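Trarance Anti-Fatigue Mat, Standing Desk Size

In stock. Ships from our Vakside warehouse in 2 business days.

We have sold standing desk mats for long enough to be tired of the claims made for them. A mat will not fix your posture. It will not burn a meaningful number of calories. One supplier sent us a leaflet saying theirs "re-educates the arches," and we sent the sample back with the leaflet still in the box. What a decent mat can do is make a hard floor less unpleasant to stand on, and that is all we are willing to say for this one.

The Trarance is a single slab of polyurethane foam with a beveled edge. It has no gel layer. We carried the Mindstead gel mat until last December and dropped it after too many came back with a flat spot where the left heel goes. Mindstead told us this was normal settling. Maybe so, but at that price we didn't enjoy explaining it to people.

The Trarance is firmer than most, and you will probably think it too firm on the first morning. Soft mats feel wonderful in a showroom for thirty seconds and then you sink through to the floor. If you press your thumb into a mat and can feel the table underneath, don't buy it, whatever the label says about density.

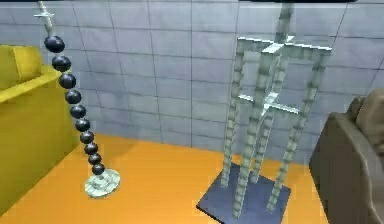

As for the ten-year life printed on the carton, we can't vouch for it. The model hasn't been out for ten years. The one behind our packing bench has done roughly 1,045 hours and has lost some of the texture on top, mostly where people pivot to reach the tape. The foam still springs back. Ask us again later.

Cleaning is a damp cloth and dish soap. The maker sells its own spray, which we don't stock. Keep the mat out of direct sun, and don't fold it for storage -- a crease in this foam stays there.

Bare feet and flat shoes are fine. High heels will mark it, and so will the casters of an office chair. If you switch between sitting and standing all day, you'll have to push the mat aside each time with your foot. It slides well enough on carpet and badly on rubber flooring. People who hate that chore tend to stop using the mat at all, so think about it before you order.

How it compares

Bouvier makes a contoured mat with a raised hump in the middle for stretching your calves. We sell it too. Some customers swear by the hump and others trip on it. It costs a good deal more and the foam feels much the same to us.

Details

Item number: 196
Material: polyurethane foam, one piece
Color: black only
Edge: beveled on all sides
Warranty: 2 years, covers splitting and edge curl, does not cover heel or caster marks

Returns

Stand on it for a couple of weeks before you decide. We take mats back used, provided they're clean and rolled loosely -- please don't fold them into a smaller box to save on postage. Return shipping is yours to pay unless the mat arrived damaged.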